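About Isero

Isero is a family-run workshop and supply house for mounting plates, bench tops and threaded hardware. We are based in Altport, in a brick building that used to be a feed store, and we sell to small machine shops, schools, repair businesses and people who work at home.

The business started as a hardware counter. Over time more customers came in asking for parts we could not order for them, so we bought a used mill and began making the parts ourselves. The counter is still open. The mill has been replaced twice.

What we sell

Our stock list has 1476 items. Most of it is fasteners in inch and metric sizes, along with washers, clamps, posts, angle brackets and rubber feet. We keep the slow-moving sizes on the shelf as well, and we sell screws singly or by the box.

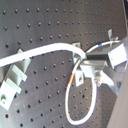 Customers who are setting up a bench for the first time usually ask us what size to get. We suggest measuring the largest thing you plan to fasten down and adding a hand's width on every side. Think about wiring early too. A thick white cable laid across a dark gray breadboard is easy to see, but it also takes up a line of holes you may want later, so decide which side your power comes from before you bolt anything in place. If you are replacing an old bench, bring one of your screws to the counter and we will match the thread.

Orders and delivery

Stock orders placed before noon leave the same day. Custom work takes longer, and we give you a date in writing when you approve the drawing. We deliver with our own van in Altport and Nyitrai. Everything else goes by freight or parcel carrier. Heavy items are shipped on a pallet, and you will need someone at your end to help unload.

Returns are accepted for 74 days on stock items with the receipt. Cut or drilled pieces cannot be returned unless we made a mistake, in which case we remake them and pay the freight both ways.
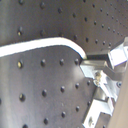

Rounded corner and bright edge on a perforated metal plate.

The Cliven line

Cliven is our own name for the bench frames we weld in the back shop. They come in 4 heights and are sold bare or painted. Every frame has leveling feet and a lower rail for a shelf. Replacement feet and shelf clips are kept in stock for older Cliven frames, including the ones with the square rail that we stopped making.

Schools and training shops

We have 168 school and training accounts. These customers can order on a purchase order and pay at the end of the month. The school price list is updated every June and is available at the counter or by mail.

Visiting us

Parking is behind the building, and the loading door is on the left side. Please ring the bell if you are picking up something heavy.

Page last updated 2022-08-24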